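The Rental Shelf

Toy libraries were a fixture of many small towns a generation ago, and a few of them are coming back. The one in Howells occupies the ground floor of what used to be a shoe store on the main street. It lends dolls, train sets, marble runs, puzzles, ride-on cars and board games to any household that pays the yearly fee of 30 dollars. The catalog lists 1,469 items.

Ffion Dafis started it with the contents of her own basement. Her sons had outgrown most of what they owned, and the thrift store in Pokby had stopped taking toys. She put a table in the church hall one morning in May and let people take things home against a signature. Most of it was returned. The next month there were people waiting when she unlocked the door.

"I thought I was getting rid of things," she says. "By the end of that summer I had more than I started with."

The store now opens four mornings and one evening each week. A family can have up to five toys out at once, for three weeks at a time. Late fees are a quarter a day and stop at two dollars. Larger things, such as the play kitchens and the one indoor slide, have to be reserved and picked up by car.

The work behind the counter is mostly checking. Each toy has a card that gives the number of parts, and the parts are counted before it goes out and again after it comes back. A missing puzzle piece goes on the card in pencil. If it turns up, somebody erases the note. A puzzle with two pencil notes is pulled and sold for a dollar in the box by the door.
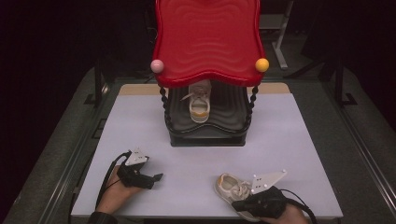

Two small balls on the corners of a toy shelf stand.

Small parts take the most time. Marbles, pegs, dice and doll shoes get into coat pockets and car seats, and they also get into the wrong boxes. Dafis keeps a cabinet of spares sorted by size and color, much of it bought at yard sales. Borrowers bring in things they have found under their own couches, whether or not the pieces came from the library. She accepts all of it.

Cleaning comes next. Hard plastic goes into a sink of warm water and dish soap, then onto a rack. Wood is wiped with a damp cloth and dried right away so the grain doesn't rise. Cloth toys go through the machine in a mesh bag. Anything with a battery compartment is opened and looked at, and the batteries come out before it goes on the shelf. Borrowers supply their own. That rule came in after a talking farm went off in the back room every night for a week.

What people borrow follows a pattern. Puzzles go out in the winter, outdoor toys as soon as the snow is off the sidewalks. Toy animals are steady all year. Construction sets are asked for most by grandparents, who want something in the house for a visit and don't want to store it afterward. Electronic toys are borrowed once and seldom renewed. The most requested item in the store is a wooden marble run from Stistari, a maker that closed years ago. The library has two of them, and the waiting list is usually into the following month.

Parents give different reasons for joining. Some have small apartments. Some are tired of buying things that are ignored after a weekend. One father I spoke with uses the library as a test: if his daughter asks for the same toy three times, he buys it. She has asked for the same cash register three times and he has not bought it yet, since she can keep renewing the one from the library.

The children make their own use of the place. There is a low table near the front window where they can try things before choosing, and on the evening I visited it was full. A boy of perhaps six spent the whole hour on one floor puzzle and went home with a different one.
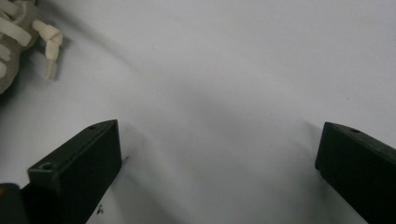

A plain white surface in soft light.

Money is tight but not desperate. Fees cover the heat, the insurance and part of the rent. The rest comes from a fall sale and a small grant from the county, which has to be applied for again each year. The application runs to 30 pages. Dafis fills it out at home over the holidays and doesn't enjoy it. Last year she asked for shelving and got it. This year she has asked for a second washing machine.

The nearest similar project is in Trikari, an hour north, where a group of parents runs a lending room out of the public library. The two places trade duplicates twice a year, meeting halfway in a diner parking lot. The Trikari group has an online catalog with a photo of every toy. Howells still uses index cards. Dafis has been offered help with a computer system more than once and says she will get to it when the cards stop working.

She is more concerned about space. Donations come in faster than toys wear out, and the back room has reached the point where a box has to be moved before another can be opened. For now she is turning away stuffed animals and anything bigger than a laundry basket. She still takes trains, blocks and dress-up clothes, and would like more puzzles for children under four.

The fall sale will be held in the parking lot behind the store, starting at nine in the morning. Members get in at half past eight. Bring your own bags.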